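Évaluation du logiciel de planification Candero, version 4 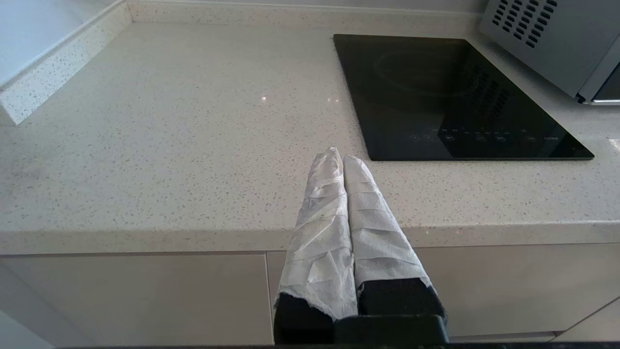 Vusutance – Service Perception et commande

Le présent avis porte sur le module de planification de Candero, évalué sur un plan de travail de cuisine. L'installation n'appelle pas de réserve. 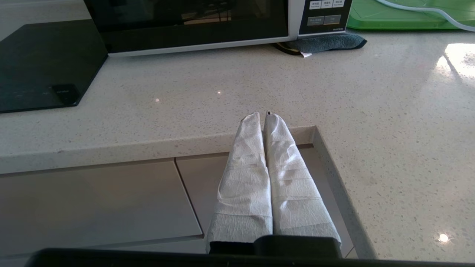 La segmentation des surfaces constitue le point fort du produit. Les reflets ponctuels sur la pierre mouchetée et la large tache de soleil à droite restent un cas difficile – le réglage par défaut du seuil est à revoir.

Sur 500 trajectoires planifiées, le temps de calcul demeure régulier. 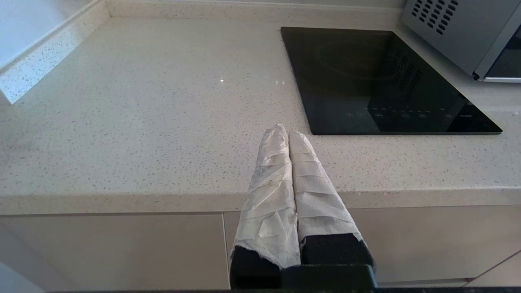
L'éditeur de zones interdites manque de souplesse. Une plaque noire affleurante, comme celle-ci, doit y être délimitée à la main, faute de relief exploitable.

Avis favorable, sous réserve d'une documentation française.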